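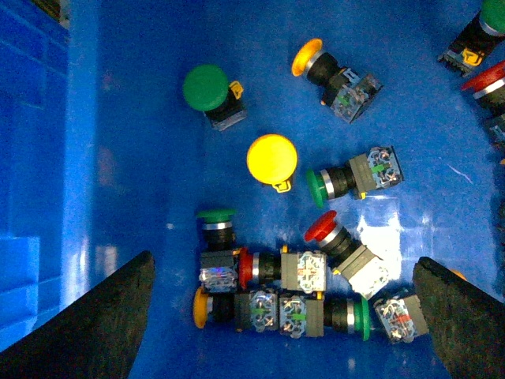
3.2 Set-up and upkeep of the picking cell

The Turnemcombe cell consists of one arm with a two-finger gripper, a metal rack of plastic bins and a camera fixed at the wrist. It was set up in October to study how the care of a single machine affects its picking results over long runs. The stock was chosen to be awkward to handle: mushroom-head and flat-head push buttons in several colours, lying at mixed angles on a glossy blue floor. Where two switches lie with their contact blocks touching, as the amber and green ones do in the lower part of Figure 4(a), the grasp planner is set to close on the barrel of one switch only. Strong reflections from overhead light are masked before each grasp is planned. The mask is redrawn whenever a lamp or a bin is changed.

Wrist camera alignment is checked every 100 picks against a printed target at the end of the rack. If the error is greater than the set limit, the run is stopped and the camera bracket is tightened before the check is repeated. The finger faces are wiped at the same time. The fingers are replaced after 1000 picks, or sooner if a test part slips during the check. One early set was withdrawn after 312 picks — the left finger had worked loose at its mounting screw — and thread lock has been applied to both screws ever since.

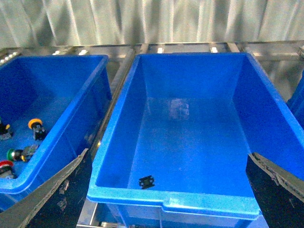
Department of Applied Handling, Jalali Institute, Kistby

Figure 4. Views from the wrist camera: (a) mixed switches in a bin; (b) a bin holding one small black component, with buttons in the bin to its left.

A bin in the state shown in Figure 4(b) is treated as a separate case. A single part on the floor may be a loose contact block, and the Clundard control software does not record it as a complete switch. The operator is called and the part is removed by hand. The bins are then pushed back against the rear rail, and the arm is run through 20 empty moves at low speed before picking starts again. All such stops are entered in the cell log kept by Evander Mackay, from which the figures in Section 4 are drawn.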